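Student Project Report
Fundraising for the Night Shelter in Vekach: What Worked and What Did Not

1. Introduction

Our group studied how a small charity collects money from its own town. We chose the night shelter in Vekach, which is open 365 nights a year and has 16 beds. The shelter receives support from the town, but the kitchen and the laundry are paid only from donations. The course asked us to plan one real activity and report on the result.

2. Method

We organized a sponsored walk from Vekach to the lake at Buroma in May. The distance is 17 kilometers. Before the walk, each student looked for sponsors among family, neighbors and local shops. We also wrote to two companies, Fenine and Hendriks. Fenine agreed to pay for the printed cards, and Hendriks gave drinks for the stop halfway.

The sponsor cards were made of paper, and every walker carried one card. At the finish we stamped the cards and put them in order by class. It was slow work, and next time we would prepare the list of names in advance.

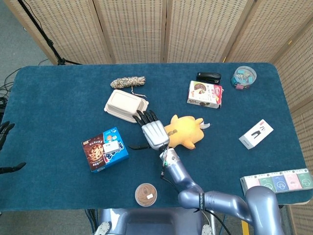 3. Results

Some 30 students registered, and most of them walked the full distance. The sponsors who promised a fixed amount paid quickly. The sponsors who promised an amount per kilometer often needed a reminder - a few of them had forgotten how much they promised. The local shops gave more than we expected, especially when a student visited in person and did not only send a letter.

The shelter used the money for new blankets and for one part of the kitchen costs.

4. Problems

We started too late with the permission for the road crossing near Buroma, so the route was changed in the last week. Two sponsor cards were lost. We had no copies of them, and we could not collect these donations.

5. Recommendations

For a next group we advise to ask for fixed amounts, to keep a copy of every card, and to request the permission at least two months before the walk. The shelter would also like to have a smaller activity in winter, when its costs are higher.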